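Search the help pages
Search
Enter a keyword

Tracking drops out when I turn my wrists during hand-held gripper demos

Woo-jin Lim
2018-06-27

I'm recording demonstrations with a pair of hand-held grippers, the kind with a marker cube on the back of each. The task is dull: pick up a tissue box, move it to the other end of the table, let go. The arm that has to learn this is a Gorner, and so far it has learned to pick up the box and then hold it in the air like a trophy.

When I look at the logs, the left hand is fine. The right hand's position vanishes for a moment every time I rotate to set the box down, then comes back somewhere I have never been. I've recalibrated 3 times. Is it the cubes, the light, or me?

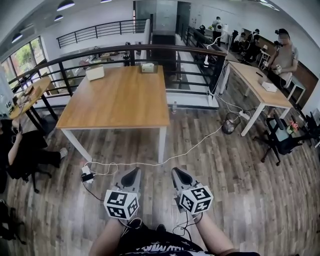 I'm using Trileo for the logging, default settings, version 2732, and I haven't touched the filter. I can post a log if anyone enjoys that sort of thing.

Jytte Bergmann

Probably you, sorry. It was me too. When you roll your wrist to put something down, your own forearm gets between the cube and whichever camera was doing the work. Play the log back next to the video and see whether the jump always comes at the same wrist angle. If it does, recalibrating won't help, and you can stop punishing yourself with it.

Two things worked for us at Estholm. We put the second tracking camera lower and off to the side, so one of them could always see at least two faces of a cube. And we slowed down at the release. People demonstrate at the speed of someone who wants lunch, and the robot copies that faithfully.

Throw away the takes with gaps in the last second. Don't let the software fill them in. A smoothed gap looks lovely on the plot and teaches the arm to let go over the floor. We kept ours in February and I'm still finding dents.

Jang

check the cable on the right one. mine tugged the cube round a tiny bit whenever I turned my hand and I blamed the software for two weeks. tape it to your sleeve

Woo-jin Lim

Same wrist angle every time, so it's me. Moving the camera tomorrow. Taped the cable as well, and now I can't take my shirt off.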